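Play food storage -- bags, baskets or both?
Toys and Playroom board, 18 replies, 2,314 views

Skullow wrote:
Evening all. I've been sorting out the play food again this June and I'd love to hear how other people keep theirs, as we seem to have more of it than real food at the moment! I've gone over to clear zip bags for the small bits, with a pink plastic basket next to them, and it's mostly working.

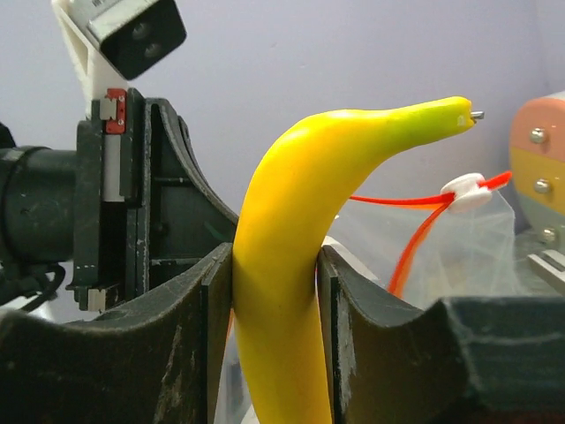
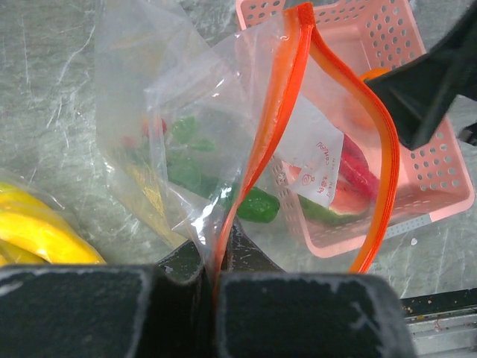 My trouble is the bigger pieces. The little things go into a zip bag beautifully, but anything long or curved pushes the sides out and then I can't get the zip to meet at the top, and I end up leaning on it with my elbow like a suitcase. So do I buy larger bags, or give up on bags for those altogether and let them live in the basket? I'd rather not have one enormous box, having been there before -- everything sinks, and the only way to find the egg is to tip the whole lot on the floor.

Faltura wrote:
Basket, every time. I had the loveliest set of bags when my two were small, all sorted by colour, and I think it lasted until teatime. Children don't want to unzip things, they want to grab an armful and run a café. One basket for fruit and veg, another for everything else, and let it be a bit of a jumble. You'll be much happier, I promise.

Liapis wrote:
I'm going to disagree with Faltura (very fondly, as we've had this one out before on the dressing-up thread!). I look after the toy shelves for our playgroup and without bags we'd have lost half of it by now. Our play food list runs to 215 pieces, and when a family borrows a set it needs to come back as a set. See-through is what matters for us, so you can tell from across the room whether the pepper has come home. A label on the front helps too, as long as you stick it where it doesn't cover the thing you're looking for. Ask me how I know.

Faltura wrote:
Ah, but Skullow isn't lending hers out, is she? For a library, fine, bags. For a kitchen corner at home I still say it's a faff.

Skullow wrote:
A bit of both here, to be fair. It all lives with me but it goes along to my sister's most weeks, so I do like being able to pick up one bag and go.

Statudex wrote:
Could you bag by meal? We have a breakfast bag, a salad bag and a picnic bag, and the long things are just allowed to be loose. Watermelon slices go in picnic, naturally. My son argues that they're pudding and moves them every time, so I've stopped minding. One small tip, do squeeze the air out before you close it, or the whole thing springs open the moment you put it on a shelf.

Arvo Lahtinen wrote:
Long time reader, and I have only posted a handful of times, so hello. Please go carefully with anything that has a little metal pin or stalk in the end. We had some decorative fruit mixed in with the proper toys, given to us by a kind neighbour, and I took those out and put them in a bowl on the high shelf. They look very well up there. They also went straight through the corner of a bag once, so there's another vote for keeping them apart.

Liapis wrote:
Good point, Arvo, we do the same with ours. Display fruit goes up high.

Skullow wrote:
Thank you all, this is so helpful. I'm going to try Statudex's meals for the small things and put the long ones in the basket, which I suppose makes Faltura half right --

Faltura wrote:
I'll take half! Do let us know how the egg gets on.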